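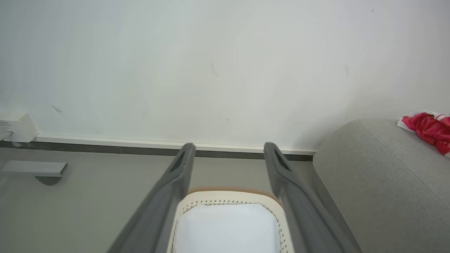 4.2 Repayment timing among small borrowers

The most exciting result in our data concerns when small firms pay back invoice loans. Wistex, a regional lender, gave us records for 880 loans, each with a fixed term of 12 weeks. We expected early repayment to follow the size of the loan. It followed the payday of the borrower's largest customer far more closely – a pattern that held even in the retail group, where we had least hope of finding it!

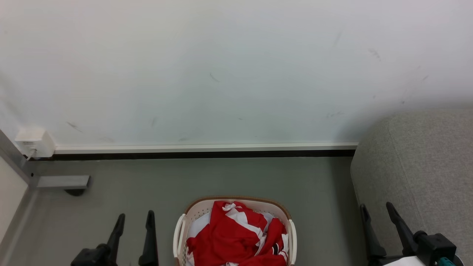
Figure 3. White wall and baseboard. Photo: Cor Baert.

Troltico, the second lender, lets borrowers choose their own due date in the first 20 days of the loan. Late payments there were much rarer, and we were delighted to see the same effect in firms with no credit history at all. Ostapchuk's earlier model treats the due date as fixed and so cannot pick this up. We therefore added a term for the gap between the customer's payday and the due date, and ran the model again for both lenders. The fit improved in each case, most of all for seasonal firms, whose cash comes in uneven bursts. Section 4.3 tests the new term on loans made in June.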